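Nuvadley Shared Workshop
Members' notebooks
Bench 2, upper body build
Entry by Dagmar Sokol

Jul 27, 2020

Cold morning, the heater in the workshop needed a long time. I used the waiting to read my notes from last week and I found two mistakes in them, both corrected now. The torque value for the elbow clamp screws was written for the wrong screw length. Whoever copied it from me, please look again at the sheet on the inside of the cupboard door.

Plan for today was only three items: the cable run at the wrists, the left thumb, and the new limit file. I finished the first two. The limit file is half done.

Cable run

The old run went along the outer side of the forearm under the clips and entered the back of the wrist. It looked tidy but it gave me dropped messages when the wrist turned far to the inside. I blamed the connector for a long time (since February, if I believe my own notebook). I changed the connector twice. Then on Saturday I measured the cable with the wrist in both end positions and the difference in length is 13 mm, and the old run has no place from where these 13 mm can come. So the cable was pulling on the connector each time. It was my error in the drawing and not the fault of the connector. Sorry to the two good connectors in the scrap tin.

For the moment I let both cables leave at the wrist and hang free. It is ugly, but I want first to know that the signal is clean. After this I will make a proper channel with some slack inside.

Test with free cables: wrist through full range, slow, both sides, 429 cycles. No dropped message in the log on the left. One on the right, at cycle 2, which I think is from me, because I was still leaning on the bench and touched the plug. I will repeat the right side alone tomorrow before I write it as passed.

Left thumb

The thumb did not come back fully to open. It stopped a few degrees early and the motor kept pushing, so it became warm. I opened it and found the tendon had cut a small groove in the printed guide. The guide is from the first batch, the grey filament of Badar, which is nice to print but too soft for this place. I replaced it by the turned brass one that I made in autumn as a spare and forgot about. Now it opens to the stop and the current falls as it should.

Note to myself: the right thumb has the same soft guide. It is working, but it will do the same thing sooner or later. Make one more in brass. There is a short piece of bar left in the Galtetti box, under the bearings, I marked it with blue tape.

Also note: the grub screw on the thumb pulley wants the short hex key with the ball end cut off. The normal one slips and you think it is tight. I lost half an hour to this today and also, if I read correctly, the same half an hour in the winter.

Camera in the head

I changed the head angle down by a little, so that the hands stay in view also when they are pulled back near to the chest. Before this, I lost sight of the fingers in the home position and the tracking had to guess. The price is that I see less of the room, which I do not need anyway.

The exposure is fixed now. On automatic, it was changing every time when a silver shell came near the centre, and the table became grey and then white again. With fixed value the plate can be separated from the table with a simple threshold on colour. I tried first with a white plate from the kitchen and this was a stupid idea, please do not laugh. 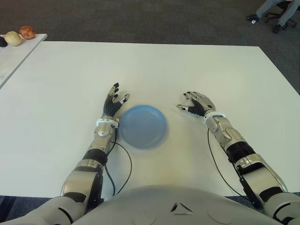 Two-hand approach is the part I care most about, because all of the small repairs were only for this. The arms should come to a plate from both sides, stop with open hands, wait for the confirm, and only then close. I am using the shallow light blue plate, empty, and I left bare table between it and the right hand so the distances are easy to judge by eye. The left hand is much nearer to the rim than the right one. By my calculation both should have the same gap to it, so the offset in the left shoulder is probably not correct, or I have a sign wrong in the plate centre. I suspect the sign. The cable of the left arm also makes a loose loop on the tabletop, and this I do not like, a lower approach could catch it. Until the channel is made, nobody should run the low approach, please.

I checked the sign after lunch. It was not the sign. The shoulder zero on the left was stored before I changed the mounting bracket and it was never taken again. I took it new with the pin in the hole, saved, restarted. I did not repeat the approach yet, because the power supply was promised to bench 4 for the afternoon and I had given my word.

Limit file

The left side is written in, the right side is still with the old values. The program reads the file at start only, so if you change something you must restart, it will not tell you. I put a comment in line 583 where the old values begin. Everything below that line is not to be trusted. Speed stays on the low setting until I remove the comment.

Open points

Right wrist cables, repeat the cycle test alone.
Approach to the plate again with the new left zero, compare both gaps with the ruler.
Brass guide for the right thumb.
Limit file, right side.
Drawing for the cable channel. I would like it to open from the side with two screws, so we can change a cable without taking off the wrist.
Ask if somebody has the long reach pliers, they are not on the board.

For later: the produce on the small table is for the next stage and should please stay there. I want to try round things of different colour after the plate, and I have the sizes already measured and put in the file with the name Sokol_objects. If one gets soft, throw it away and write it on the sheet, then I bring another of a similar size.

Bench wiped, supply handed to bench 4, arms parked with pins in. Key is back on the hook.

D.S.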